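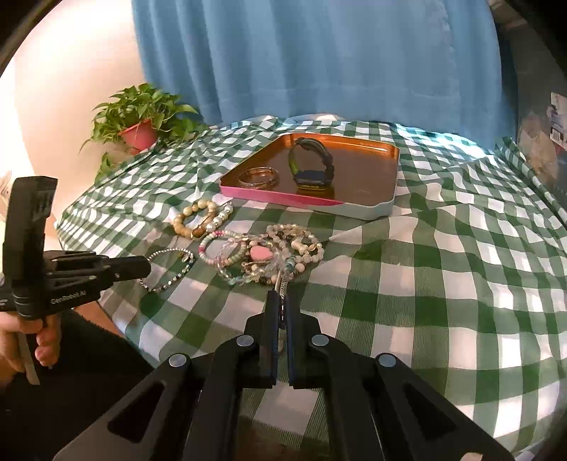 3.2 Sorting costume jewelry at the table

Small jewelry is among the more difficult classes of household object to put in order, and the difficulty begins before any decision about where a piece should go. Beaded bracelets, thin chains and charm strips are seldom stored one by one. They are dropped together into a dish, a drawer or a bag, and they come out of it as a single mass in which the ends of one piece pass through the loops of another. Figure 4 gives an instance: the beaded bracelets lie in a tangle on a checked tablecloth, and a slim, ornamented charm strip trails from the tangle, so that one length of it can be reached while the rest remains among the beads. The shallow metal tray near the back of the table holds two items. We refer to pieces in this condition as partly free, and the present section is concerned mainly with how they are dealt with.

Figure 4. Tangled bracelets and charm strip on a gingham cloth, with tray.

The material for the section comes from the Cardoso household study, in which 21 participants were asked to put a quantity of costume jewelry in order at their own table. Participants were told that the work was complete when they would be content to put the pieces away. No order of work was suggested, and no containers were prescribed beyond a tray, which each participant was free to use or to leave aside. Every separate contact with a piece of jewelry was entered in the record as one handling. The full record contains 3747 handlings after the removal of entries in which the piece could not be identified. The procedure for removal is given in Section 2.4 and was applied by two coders working independently.

Three stages could be distinguished in nearly all sessions. In the first, which we call spreading, the participant widened the heap without lifting anything clear of it. In the second, freeing, single pieces were drawn out. In the third, placing, the freed pieces were set down in some arrangement, either directly on the cloth or in the tray. The stages overlapped a good deal. Most participants went back to spreading several times, generally after a pull had tightened the heap, and a few never placed anything until the last piece had been freed. Earlier work on the sorting of buttons and hardware (Penry, unpublished report) treated the first stage as preparation and left it out of the analysis. With jewelry this would remove a large part of the activity, and we have kept it.

The choice of the first piece deserves comment. We had expected participants to begin with the largest piece, or with the one lying on top. In practice the preferred starting point was a piece with a visible free end, whatever its size. A charm strip or open chain was therefore often taken before a closed bracelet lying above it. Closed bracelets on elastic cord offer no end at all and were usually left until the open pieces had gone, at which point they tended to separate with little effort. Seven participants departed from this pattern and began with the closed pieces. They took longer over freeing, although their placing was no slower than that of the others, and their final arrangements could not be told apart from those of the main group by the coders.

Ornament on a strip had two opposing effects. Raised decoration gives a secure hold and makes the piece easy to follow by eye through a heap of beads. The same decoration catches on cord and on neighboring links, and a pull made along the length of the strip will often bring a bracelet with it. Participants who met this problem changed the direction of the pull or laid the strip down and returned to spreading. Very few increased the force. In interviews afterward, the reason most often offered was fear of breaking the cord, and several people mentioned a necklace or bracelet lost in this way years before.

The surface also mattered more than the design of the study had allowed for. Tables were used as they were found, with whatever covering was normally on them. On a bare table, beads rolled and had to be collected, and participants worked close to the center. Cloth held the beads in place but introduced folds, and where a cover had become bunched, small pieces came to rest in the hollows. A large checked pattern, as in Figure 4, had a further use that we did not foresee. Two participants with covers of this type set their finished pieces down by the squares and kept a loose row-and-column order without having been asked for one. We do not wish to make much of this observation, which rests on few sessions, but it is consistent with remarks in the interviews about tiled counters and lined drawer paper.

Use of the tray varied. Some participants treated it as the final place and put nothing into it until they were sure of a piece. Others used it as a holding area for pieces that belonged nowhere in particular, and emptied it again at the end. The two uses are hard to separate from the handling counts alone and were assigned from the interviews. Where the tray was the final place, pieces were laid apart from one another; where it was a holding area they were dropped, and in a number of sessions a second, smaller tangle formed inside it. The Sikemar storage inventory, which asks only whether a container is in use, would score both cases alike. We recommend that later versions of the inventory ask what the container is for.

A limit of the present record should be noted. All of the jewelry was costume jewelry of modest value, and participants knew this. Rhiannon Penry, who conducted the interviews, reports that several people said they would have worked differently with their own pieces, chiefly by refusing to spread them at all. The April sessions, which used participants' own jewelry, are considered in Section 3.3.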